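Re: [shared-space] paper bags, again

Jelle Verhoeven wrote:

> Hi all, before August gets away from us can we settle what happens
> to the paper bags after the Wednesday swap. Last time I filled a
> whole bin with them and most had been used once. I would rather we
> flatten and keep them. Musyoka, you said you had a way of folding
> them so they stay flat? Also do we need to order more from Moso or
> can we skip a month. They want an order of 100 minimum now.
>
> Jelle

Jelle, everyone,

Quick one, I have to leave in 10 minutes.

Yes keep them. We have around 70 left in the closet, the plain white ones, plus whatever people bring back. So no Moso order this month. If Presto still does the small packs I'd go there next time anyway, 100 is too many to store.

Folding. It's not really a method, just do it standing up at the long table where there's room. Shake the bag out first, crumbs and receipts go in the trash. Then hold it by both sides and pull the wrinkles out before you lay it down. If you start folding while it's still all scrunched up it never goes flat, I've tried.

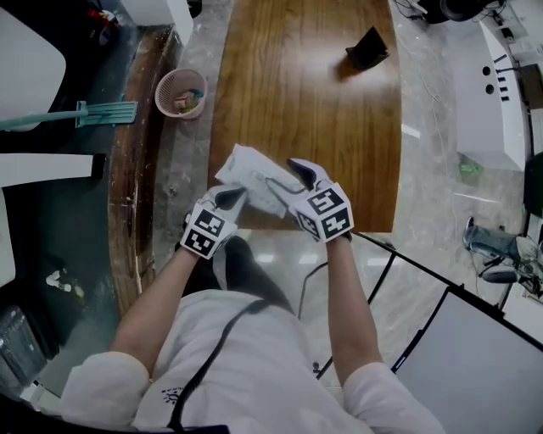 Once it's down, tuck the sides in along the old creases, press from the bottom up with your forearm, fold the base over. Handles go inside, otherwise they catch on the next one and the whole stack slides. Done. Takes less time than hunting for a new one in the closet.

What to keep and what to toss:

- wrinkled but clean: keep
- small tear near the top: keep, fold the top edge down over it
- grease: toss, don't put it in with paper recycling please
- handle gone on one side: keep for Mykhailiuk, she uses them for seedlings and doesn't care abuot handles
- loose sheets of packing paper: separate pile, good for wrapping the glasses

Stacks of 10, then a heavy book on top overnight. The big Zustent catalog works great and it's the only thing that catalog has ever been good for. Not more than 3 stacks side by side or the closet door won't shut.

Other thing, can whoever closes up wipe the table before they start on the bags and not after. Last month I had a whole stack with a coffee ring on the bottom one, and it went through to the next two.

And Jelle, did you ever find the box of string? I looked on the shelf and behind the coats, nothing. If it's gone I'll get another roll, just tell me before Wednesday so we dont both buy one.

I can do the first batch myself if someone else takes the glasses. Will be there from 5ish.

Musyoka Makori

> PS from Jelle's earlier mail: "is anyone attached to the blue
> crates or can they go"

Attached no, but two of them have the jar lids in. Empty those first.

Filed under: Swap day, Supplies
3 replies
Contact the list owner | Back to top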